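July 21, 2025. Bench 2, Gindham

Task for the day: brush and cup, by hand with the two Harms grippers. Raíssa on the grippers, me on the recorder and the log. Ottmar Pfeiffer wants this set to go with the Ilby one, so same board, same start pose, same naming as before.

Before the first take we went over the left unit again. The jaw had some play in it last time and the width readings drifted. I took up the slack at the pivot, zeroed it closed, then zeroed it open. Raíssa checked the mount plate and the cable strain relief. Cables go out to the sides and must not cross, otherwise they drag on the cup when both hands come in. 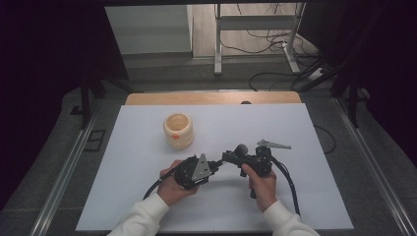 *Gripper in both hands over the board, cup at upper left.*

Clock sync between the two units took longer than it should have. Akura (the logging build) kept picking up the right unit first and stamping the left one late. Restarting the left unit after the right one is up seems to cure it. Wrote this on the card by the power switch.

Order of a take, as agreed:

- both grippers low over the board, jaws open, hold still for the start tone
- right hand goes to the cup, left stays back
- pause, then retreat the way you came
- jaws open again before the stop tone

Raíssa says the pause feels unnatural and she tends to skip it when she gets going. I would like to keep it, as the Ilby set has it and the trainer uses it to split the segments. She will count under her breath.
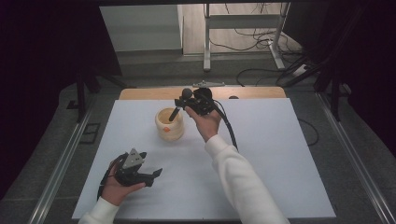
**Do the two hands need to move at the same time?**
Only when the step calls for both. In this set one hand works and the other waits over the board, and the waiting hand is still recorded in full.

Total at the break was 258 takes kept and 2 thrown out. Both bad ones were mine: I hit record after the start tone. They are marked in the log and can be deleted once Ottmar has seen the list.

After the break, brush grasps. The bristles are the awkward part. If the jaws close too high they sink into the fluff and the width reading is useless, so aim for the neck and come in square. Squeeze slowly until it stops, don't force it.

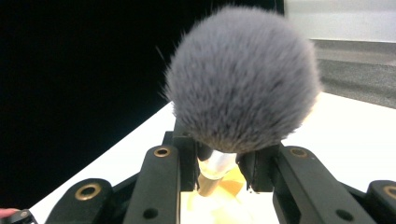
*Wrist view, jaws closed on the brush just under the bristles.*

Still to do:

- replay 100 of the kept takes on the arm at half speed, nothing on the board
- check exposure on the wrist views, the white board may be pulling it about
- ask Harms for a spare jaw pin
- Raíssa to copy the raw files to the shared drive under the Ilby naming

Left unit back on charge, jaw zero to be checked again before the next session.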